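4. Evaluating the Tasunico Bench Kit on Cables

The Tasunico is sold by Hametier as a two-arm tabletop kit for small labs, and its brochure promises "everyday dexterity out of the box." We took the phrase at face value and gave it the contents of a desk drawer. Cables have no fixed shape, hide their own ends, and come in a color that the wrist cameras find hard to tell from the next cable over.

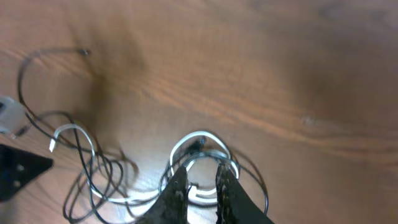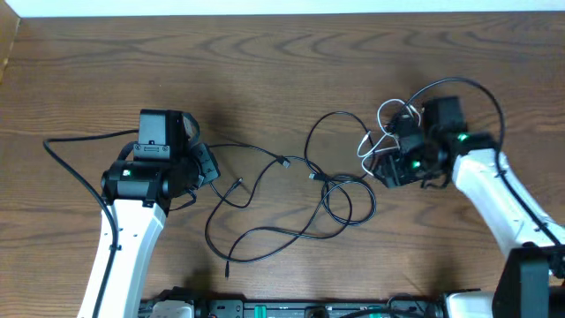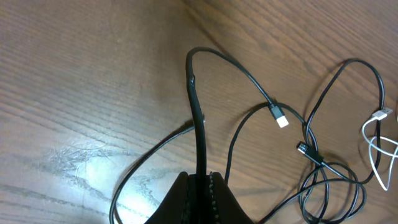
Figure 3. Cable work on the wooden bench. Top: wrist view, with the open fingers over a coil of white cable. Middle: both arms, with black cables between them. Bottom: wrist view, with a black cable held between the fingers.

4.1 Protocol

Each trial began with a fresh pile, dropped from a shoebox by the second author, whose tangling we consider expert. The task was to pull one named cable free and lay it on the clear part of the table. An operator drove the arms for 213 demonstrations, which were used to tune the Rallis policy supplied with the kit. We then ran 428 trials without an operator. A trial ended when the cable was free, when 12 minutes had passed, or when the arms got hold of their own wiring. The vendor's manual does not mention this third outcome. We came to know it well.

4.2 What Went Wrong

Most failures began with a perfectly good grasp. The fingers close firmly on thin cable and hold it, and the kit deserves credit for that. The trouble is in choosing where to close. Given a coil, the policy likes the middle of it, and lifting the middle of a coil lifts the coil. Given a connector in plain sight, it will often take the cable a short way behind the plug and pull the knot tighter with great confidence.

White cable among black was easier for the policy to pick out, though it did little to improve the pulling. Iason Sarantis, who ran the demonstrations, had a habit of shaking the pile before choosing a strand. The policy learned the shaking. It learned the choosing less well.

4.3 Support and Cost of Ownership

The kit's setup software, Edora, recalibrates both arms from a single menu, and we used that menu over 19 times. Calibration held for a morning's work and tended to drift after lunch, as did the authors. Hametier answered our questions promptly and in one case suggested that we try shorter cables. We recommend the kit to labs that want two arms on one bench and have some patience to spare. Buyers who simply want their cables untangled should budget for an operator.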